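Mon 9 March. Right. Week two with the Brestora home arm kit and I promised a thread so heres the thread. Long one. Tea first.

For anyone new: Brestora sell a two-finger arm you rent by the month. Comes with the small camera that sits by the gripper, a tablet, a charger, and a box of spare finger pads. You teach it jobs by moving it through them yourself. It's meant for hanging up, putting away, picking up off the floor. That sort of thing.

I'm paying for this myself. No discount, no code at the end. I asked Brestora some questions by email and Lacey Kershaw in support answered them, all of them, same day. Credit where due.

Setup. Box is heavy. Get someone to help. The instructions are one folded sheet and the print is tiny, but the tablet walks you through the same steps with bigger pictures so just use that.

Took me an afternoon. Most of it was the base. It has to sit dead level or it sulks and gives you an orange warning you can't clear. Two bits of card under one corner sorted mine.

Teaching it a job. You press the button on the wrist, move the arm where you want, squeeze the grips, let go, press again. That's one go. They say do plenty of goes. They're not joking.

I did 16 goes for T-shirt on hanger and it was hopeless. Kept closing on air next to the neck of the shirt. Nearly sent it back that night.

Emailed Lacey. She said do more, and change things between goes. Move the shirt. Move the hanger. Different shirt. I had been laying everything out exactly the same each time like an idiot.

So I went up to 64. Over three evenings, with the radio on. Dull work, not going to pretend otherwise. But the difference is massive.

Now it gets the hanger in through the neck more often than it doesn't. Thick jumpers still no. Anything with buttons, no. T-shirts, yes, mostly. Vests, weirdly, very good.

Speed. Slow. You will be quicker. My nan would be quicker and she'd have something to say about the shirt as well. If you're buying this to save time on a normal wash then don't.

But if you can't lift your arms above your shoulders, or your hands are bad, slow is fine. Slow while you sit down is fine. Which is why I'm testing it, my sister has bad hands and is thinking of getting one.

Noreen Flanagan asked under the last thread how it copes with shiny floors. Good question. Badly at first. Glare off the tiles and it would hesitate over nothing. There's a setting called Bright Room, buried under Camera then More. Turn it on. Much better, not perfect.

Also Noreen: yes it sees black clothes on a pale floor no bother. Black clothes on a dark mat, less so. I'd say pick your spot.

Bright hangers help. I had a load of clear ones and it could not find them for love nor money. Chucked them. Blue plastic ones are the best I've tried, pound a bundle off the market.

The finger pads. My main moan. They wear. You get spares, but the spares are what you'd call modest, and a new set is 26 quid with postage. For two bits of rubbery stuff. Come on.

Some people in the Talla group put tape on theirs to make them last. Brestora say tape is fine as long as it doesnt go over the tip. It frays though and then you're picking bits out of your washing.

Couple from the gripper camera, T-shirt and hanger job:

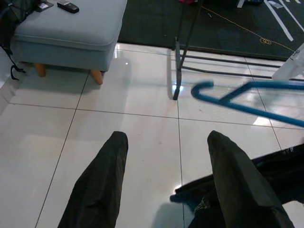
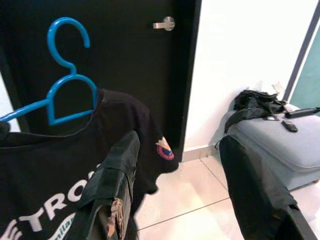

Noise. Lower than I expected. A sort of whirr and then a click when the fingers close. Cat left the room the first day and was back asleep near it by the third.

The app. Fine. Crashes if you get a phone call halfway through a go and you lose that go. Put it on do not disturb. They know about it, Lacey says a fix is due later in March.

Privacy, as I know someone will ask. Recordings stay on the tablet unless you press Share. I checked the setting, it was off when it arrived. Good. I'd still tidy your post away before you start, the camera picks up more of the room than you'd think.

How it compares. I had the Duggan arm for a month last year. Duggan is cheaper and stronger, will lift a full kettle. But you can't teach it yourself, you pick from their list of jobs, and clothes weren't on the list. Sent back.

Haven't tried the Putuno. Waiting list. If anyone has one let me know how you get on with socks specifically. Socks are my next job and I am dreading it.

Things I'd ask Brestora to change: cheaper pads. A longer lead, mine only just reaches. A way to delete one bad go without scrolling through the lot. And let me name the jobs, "Task 2" means nothing to me.

Would I keep it? For me, no, I can hang my own shirts. For my sister, probaly yes, if she's got someone to do the teaching bit. That part needs two working hands and a lot of patience, and they ought to say so on the website in big letters.

There is a service where they come round and do the teaching for you. Costs extra, depends where you live. I've asked for a price and will add it under this when I hear.

Questions below, will get to them after work. Socks thread at the weekend if I can face it.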